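Braltumholm Code of Practice

The Braltumholm Code of Practice for Shared Tabletop Manipulation, usually called the Braltumholm Code, is a set of voluntary rules for the use of two-armed robots in handling household objects at a table. It covers the preparation of the work area, the conduct of people in the room, the routing of cables and the keeping of records. The code is maintained by the Pirzada Institute and is used mainly by small laboratories and training centers. It does not set limits on force or speed, which are left to the manufacturer's instructions and to national safety law.

Background

The code grew out of house rules written at the Surusach workshop, where several teams shared the same rooms and equipment. Each team had its own habits for laying out objects and stopping the arms, and operators who moved from one team to another had to learn them again. A first draft was circulated in October and consisted of 28 clauses. Later drafts added a section on tableware, which had become a common subject of practice tasks. The current edition is dated 28 May 2024 and contains 40 clauses in three parts.

Scope

Part 1 applies to any station at which two arms work over one table and a person may come within reach of either. Tasks named in the code include setting a place, clearing dishes, sorting utensils and moving cups between marked positions. Work with glass, sharp knives, hot liquids or powered kitchen appliances falls outside it.
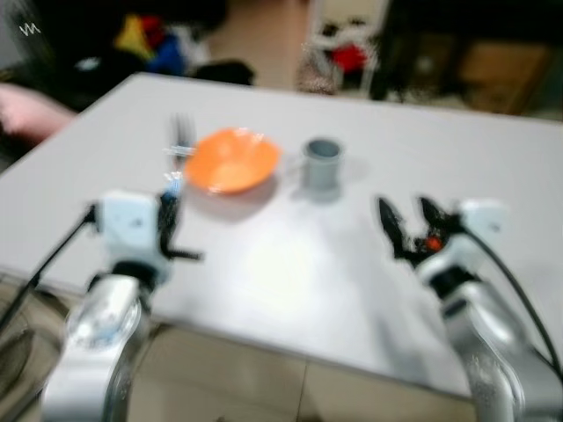 The code separates the task area, in which objects may be placed and grasped, from the reach area, which takes in everything either arm could touch at full extension. People may enter the reach area only when both arms are stopped and the operator has said so aloud. Observers remain outside it for the whole session. Soft furnishings, bags and personal belongings should be kept out of the reach area, although the code permits fixed furniture if its position is entered in the station plan.

Objects and surfaces

Part 2 deals with the table and what is put on it. Surfaces should be level and should not reflect strongly under the room lighting. Cloth coverings are allowed, but must be checked for folds before each session and must not hang low enough to catch on an arm. Dishes should differ clearly in color from the surface beneath them. Chipped or cracked pieces are withdrawn.

Utensils are treated separately - they are thin, often shiny and easily pushed off a rim. Clause 17 states that a utensil should be laid so that its handle can be reached without the gripper pressing on the dish. 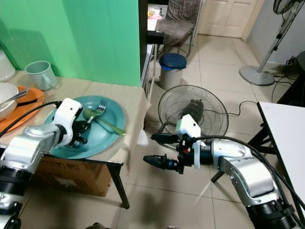 Cable routing is the subject of the longest clause in the code. A cable must have enough slack for the full movement of the wrist, yet should not drag over objects that are to be handled. At stations where the cable leaves the wrist housing and runs back along the arm, it can come to rest on nearby tableware, as when a black cable lies across the rim of an orange plate beside the teal one being worked on. The code asks operators to look for contact of this kind before starting and again whenever the layout is changed. Cords belonging to fans, lamps and other room equipment are covered by the same clause and should be kept clear of the operator's path to the stop control.

Records

Part 3 requires a short written record of each session. The record gives the station, the operator, the task, the objects used and any stop that was not planned. Dropped objects are noted even if undamaged. Records are kept for 2 years, or 3 if a person was touched by a moving arm.

Adoption and revision

The Prolo training program adopted the code as part of its operator course and publishes a wall chart based on Part 2. Some users have objected that the rule on spoken warnings is hard to follow in noisy rooms, and the institute has accepted a signal light as an alternative. Proposals for change may be sent in by any registered station. The numbering of existing clauses is kept from one edition to the next, with new material added at the end of the relevant part under a letter suffix.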